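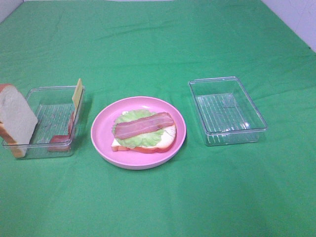
Search this blog Go

Right, quick one before the train. Sandwich results are in, sort of.

Short version for anyone who missed the last post: we're trying to get the arm to build a sandwich in the order you ask for, and more to the point carry on properly when it gets handed one that's already half built. Bread, lettuce, bacon done, cheese still in the tub. What next? A person doesn't even think about it. Our old method just played the whole sequence from the top and would happily go looking for lettuce that was already on the plate.

So the new thing (Hayley Goodall's idea, I only did the boring bits) is that it doesn't get told what step it's on. At all. It gets the last picture of the table and the order, and has to work out the step itself. We train it on full runs but also chop the runs up and start them at random points, so it sees plenty of half-made sandwiches with no history attached.

Numbers. 90 test starts, all part way through, none in the training set. Old method finished 11. New one finished 62. I ran it twice becuase I didn't believe it.

Where it still goes wrong:

- Cheese. Always the cheese. When a slice is stood up against the side of a clear tub it seems to lose track of where the plastic stops and the slice starts. 12 of the 28 failures are this.
- Bread on its edge. It wants to grab from above, gets a corner, drops it.
- Deciding it's finished when it isn't. Lid slice missing, arm goes home, very pleased with itself.

The third one bothers me most as it's the method and not the hand. If all you've got is one picture then "open sandwich, done" and "closed sandwich, one slice to go" look the same, and only the order tells them apart. I think it's half ignoring the order. Hayley thinks there just weren't enough open ones in training. We have a bet on. Loser does the Tindport trip.

Clear tubs stay, before anyone emails. Yes opaque ones would be easier, we tried some in the Cheetham room and the cheese number got loads better, but then you've solved a different problem. Same goes for swapping the cloth.

Next: 20 more open sandwich runs, retrain overnight, same 90 starts again. If the stopping early thing goes away Hayley wins and I'll say so here. If it doesnt I want to try feeding the order in twice, once at the start and once right before it picks a move. Bit of a bodge but cheap to try.

Undon write-up not till October now. Code after that, needs a tidy, there's a variable called cheese2_FINAL in there.

Train's in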